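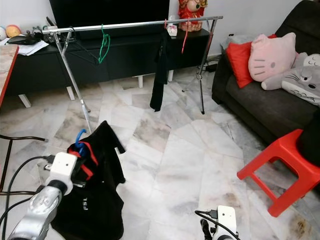 Leonora Sison has been hanging up other people's clothes for 14 years, and she will tell you, if you give her a cup of coffee and a little time, that there is a right way to do a black T-shirt. You go in from the bottom, one shoulder and then the other, so the neck doesn't stretch. She learned it from her aunt in the back room of Agbayani, the laundry and home-help service in Grullumville where she still works, and since November she has been teaching it to a robot.

The machine comes from a small company called Virex, and it has two arms, white grippers and (Leonora's words) the patience of a saint. It practices in living rooms, with a sofa and a television and a drying rack in it, since those are the rooms where Agbayani's people spend their days. Leonora steers the arms through each job, hanger by hanger, 100 garments to a shift, and the software, Ciltia, learns from what she does.

"The first week I wanted to reach over and grab the shirt myself," she says, laughing. "Now I talk to it. Come on, sweetheart, a little higher."

The change has been a mixed one for the crew of 6, and they don't pretend otherwise. Shoulders hurt less, and Leonora's pay went up when she became a trainer. But Jericho Barredo, who does the pickups and most of the ironing, worries about what happens to his hours once the thing gets quick. He asked for a promise in writing that no one's schedule would be cut during the trial, and he got it, though it only runs through spring and he'd like a longer one.

He also misses the talk. Hanging laundry used to be a two-person job at Agbayani, mostly for the company, and you could get through a whole family wedding's worth of gossip over one load of towels. Steering takes concentration, so the room has gone quieter. They've started taking lunch together at noon to make up for it, and Leonora brings the rice.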